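Puseck countertop water filter, three months in

We're on a private well, and our March test came back with more iron than I wanted to drink. I paid $90 for the Puseck.
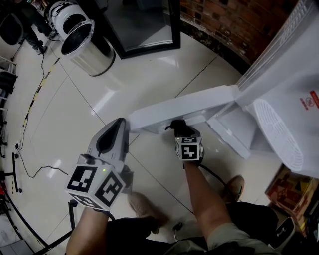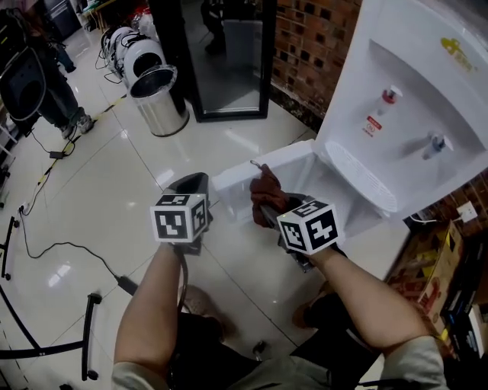 Setup took 21 minutes, most of it flushing the cartridge. The metallic taste is gone – my neighbor Bongani Motaung noticed too. Flow is slow, and a replacement cartridge costs $37. It won't remove bacteria, so keep testing your well every year.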